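Weerakoon Laboratory Reports Results on Gripper Wear in Robot Training Data

2024-07-14

LELULDEN – The Weerakoon Laboratory at the Kadov Institute has released the first results of a study on how worn finger pads affect the recordings used to train robots in handling tasks. The study is part of the Jasero project, which deals with low-cost ways of teaching robot arms to pick up, move and place everyday goods.

The main finding is that recordings made with worn pads can remain useful for training, provided that the condition of the pads is written down at the time of recording and given to the learning program along with the video. When the same recordings were used without that information, the trained robot closed its fingers too early or too far on thin and soft items more often.

In the Jasero project, people perform the tasks themselves with a hand-held gripper in each hand. The grippers have the same finger shape as those fitted to the laboratory's robot arms. Cameras record what takes place between the fingers, and the position of each gripper is stored with the video. A robot can then be trained on the recordings without having been present when they were made.

The method allows a large amount of material to be gathered in a short time. It also puts a heavy load on the finger pads, which are made of a soft material and pressed against bags, boxes, trays and table tops all day long. Project staff had noted in earlier work that pads on the same pair of grippers seldom wear at the same rate.
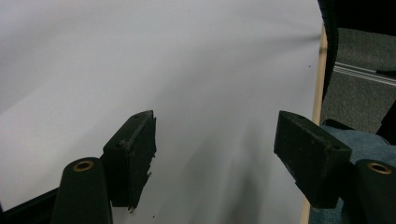
Finger pads of a hand-held gripper over the white work surface. The inner edge of the left pad is torn, while the edges of the right pad are cleaner.

Uneven wear of this kind matters more than the project team had expected. A torn edge changes the width of the gap at which the fingers first touch an object. It also changes the look of the fingers in the camera view, and the learning program relies on that view to judge how far the fingers have closed. A program trained only on new pads may treat a ragged edge as part of the object. A program trained only on old pads may leave the fingers too far apart when new ones are fitted.

The study covered 4,000 recordings of 16 tasks. Each task was recorded with pads in two conditions, new and worn. Operators marked the condition of each pad separately on a short form before each session, with a note on which edge was damaged and whether the damage reached the face of the pad. The recordings add up to 148 hours of work at the table.

Tasks were chosen from three groups. The first group consists of simple pick-and-place work with one gripper. The second calls for both grippers on a single object, for instance to lift a tray and keep it level. The third involves packaged goods in soft wrapping, such as snack bags, which are hard for robots to handle. A bag has no fixed shape, its contents shift, and the flat seam at each end is thinner than most damage to a worn pad. Operators were asked to use the seam where they could, as a firm grip on the body of the bag may crush what is inside.

Three versions of the same learning program were then trained. The first received only recordings made with new pads. The second received all recordings, with no word on pad condition. The third received all recordings together with the notes from the operators' forms. Each version was tested on a robot arm with new pads and then again with worn ones.

The first version did well with new pads and poorly with worn ones, above all in the third group of tasks. The second gave fair results with both but was less steady from one attempt to the next. The third matched the first version on new pads and was the best of the three on worn pads. The difference was small for rigid objects such as boxes and trays and clear for bags.

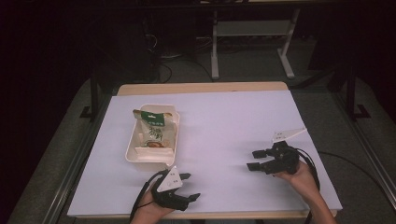 Two hand-held grippers in use at the table. A snack bag with a dark green top rests in the off-white tray to the left.

Recording sessions for the study took place in June at the laboratory's site in Lelulden. The table was covered with a pale board for the sessions in order to keep the background plain and to make the outline of the fingers easier to find in the video. The same type of board was used throughout, and the tests on the robot arm were run on it as well. The laboratory notes that the results should be checked on darker and more crowded surfaces before they are applied elsewhere.

A second part of the study asked whether pad condition could be read from the video itself, with no form to fill in. A small program was trained to look at the fingers during the first moments of a recording, before any object is gripped, and to sort each pad as new or worn. It agreed with the operators' notes in most sessions. Where it did not, the usual reason was a shadow between the fingers or dust on the top face of the pad, which the program took for damage. Dust has little effect on grip in the tasks studied, and operators had been told to leave it out of their notes.

The laboratory does not plan to drop the form for the time being. It takes operators less than a minute to fill in and has proved more reliable than the program for damage on the lower part of the pad, where the camera view is at its weakest. The two sources will be compared in all future sessions, and recordings on which they disagree will be set aside for review by a staff member.

The findings have led to several changes in the working rules of the Jasero project. Pads are now replaced one at a time instead of in pairs. Replaced pads are labeled and kept, so that later questions about a recording can be settled by looking at the part itself. Recordings made with damaged pads, which were earlier removed from the collection, are now kept if the form is complete. The project expects this last change to save a good deal of recording time, particularly in long sessions with bags and other soft goods.

Operators also receive a short briefing on how to check the pads. The briefing asks them to look at the inner edges with the fingers fully open, to run a fingertip along the lower portion of each pad, and to report loose pieces at once. Loose pieces are trimmed before the session begins. Trimming is entered on the form in the same way as wear.

The study has limits that the laboratory sets out in its report. Only one pad material was used. Wear was sorted into two classes, which leaves no room for slight damage. The robot arm used in the tests was the same throughout, and it is not known how far the results carry over to arms with a different finger drive. Tasks with wet or oily goods were left out.

A follow-up study is in preparation and will add a harder pad material and a finer scale for wear. The Weerakoon Laboratory also intends to look at the position of the grippers at the moment of first contact, which in the present recordings tended to shift slightly to one side when one pad was more worn than the other. Operators appear to make this correction without being aware of it, and the team wishes to learn whether a trained robot picks up the same habit.

The report, the form used by the operators and a sample of the recordings can be requested from the Kadov Institute through the Jasero project office in Lelulden. Requests from teaching staff and from other research groups are handled free of charge. Groups that wish to use the full set of recordings are asked to include a short outline of the planned work and the type of gripper on which it will be tested.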